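Brondberg Forum > Working Groups > Good Practice in Domestic Handling
Thread: Clause 2, crockery on draining cloths: request for comments

Posted by Szabolcs Dudás (moderator)
Members are invited to comment on Clause 2 of the draft guidance for hand-held gripper work in kitchens. The present wording reads: "Crockery shall be set out on a cloth or mat before handling begins, and cables shall be kept clear of the working area." Two views from the Tawfik kitchen are attached for reference.
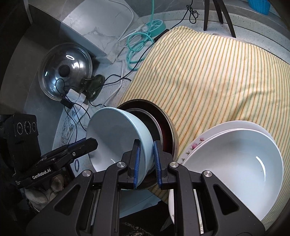
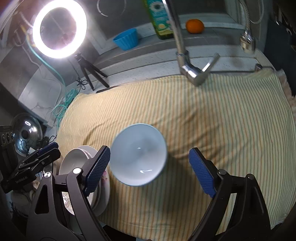 Bowls and plates on the striped cloth, Tawfik kitchen, June.

Comments should refer to the sentence concerned. General remarks on the draft belong in the other thread.

Posted by sillell_ops
We support the first sentence in full. On the second, "kept clear" requires a definition. In the first view the cables lie on the counter by the glass lid, to the left of the cloth. Would the group regard that as clear? Our own site rule is 400 mm from the nearest item to be handled, and our operators find it workable.

Posted by Mounir Amrani
I must disagree with a fixed distance. Many domestic counters do not offer 400 mm in any direction, and a rule that cannot be met will be ignored. I would propose: "Cables shall not cross the cloth, nor any path along which an item is to be carried."

I would also ask that the clause address contact between items. In the first view the pale blue bowl is leaning on a metal pot while the fingers are at its rim. Ceramic against metal is how we chip things at Zirenach. The white bowl in the second view stands upright, and I should prefer that as the required starting position.

Posted by k_holm_209
With respect, requiring every bowl to stand upright would defeat the purpose of the exercise. People leave crockery leaning, stacked and tilted. If we only permit tidy arrangements, the guidance will cover kitchens that do not exist.

Posted by Mounir Amrani
That is a fair point as regards realism. I would accept "upright where practicable", provided that leaning items are entered on the handling sheet.

Posted by sillell_ops
We could accept Mr Amrani's wording on cables if the 400 mm figure is retained as a note. We do not support the handling sheet proposal. Our sheet already has 113 entries and operators have begun to skip lines.

Posted by Szabolcs Dudás (moderator)
Thank you. The cable wording will go into the next draft with the distance as a note, marked as advisory. The question of leaning items remains open. k_holm_209, please submit alternative text if you wish the upright requirement removed altogether.

Posted by k_holm_209
I shall do so. May I also ask whether "cloth or mat" is intended to include a folded towel?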